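Vivcombe Library Services – Facilities and Collections Help Desk
Subject: Display stand on reading room table, books sliding forward
Location: Conddale Branch, reading room
Submitted by: Poonam Shakya
Assigned to: Alois Koller
Priority: 3
Status: Closed

Opened Jan 2, 2025

Description of issue
Staff at the Conddale Branch report that hardcover books placed on the wooden display stand do not remain in position. Titles set upright slide toward the front of the stand and are later found on the table. The problem affects the staff picks display only. Paperbacks are not affected. The stand was supplied by Stasten in July and has not been altered.

Initial response (A. Koller)
Please confirm the following:
Whether the stand rests level on the table.
Whether the boards have been polished or treated by branch staff.
The weight of the heaviest title on display.

Reply (P. Shakya)
The stand is level. The boards are wiped with a dry cloth and no polish has been applied. The heaviest title has not been weighed – the branch has no suitable scale.

Update (Shivam Mishra, Collections)
One hardcover from the display, Deadline by Mira Grant, was checked for damage. The lower left corner of the cover is worn. The branch record already notes wear to this copy, and it is not attributed to the present fault. The book may remain in circulation.

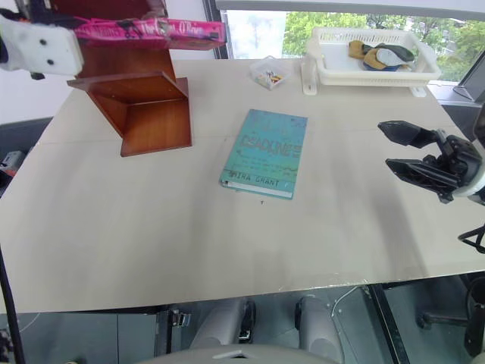 Deadline (Mira Grant) on the reading room table, with the display stand at upper left.

Action taken (A. Koller)
A strip of clear non-slip film was applied to the lower board, 5 mm from the front edge. The branch was asked to limit hardcovers to one per stand and to keep books over 300 pages on the shelf until the film had been tested.

Result
No further slipping reported by the branch during the test period. The page limit is withdrawn. The limit of one hardcover per stand stays in force.

Outstanding
Shanti Sisodia to request replacement film from Stasten for the remaining branches.

Ticket closed by A. Koller.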